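Bakalis Alterations: Common Questions

Do I need an appointment?
Not for drop-off. Fittings for formal wear are booked ahead, and the last slot is at 5:30 p.m.

How long does a hem take?
Plain hems are ready in 2 working days. Lined skirts and coats take longer, and June is our slowest month for turnaround on account of weddings.

Should I wash things first?
Yes, please. New cotton and linen can shrink in the first wash, and a hem set before that may end up too short. 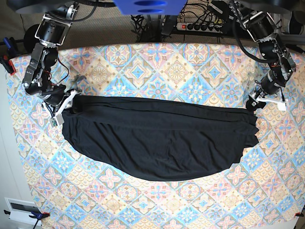
Can you replace elastic in a waistband?
In most cases. If the elastic is stitched through the fabric, we have to unpick the whole band, so the price is higher. Ask for Fenna at the counter and she will quote it.

Do you charge for estimates?
No. Orders over $100 need a deposit.

What if it doesn't fit when I get home?
Bring it back within 2 weeks with the ticket. We redo our own work free of charge.

Do you take leather or fur?
No. We send those customers to Stollberg.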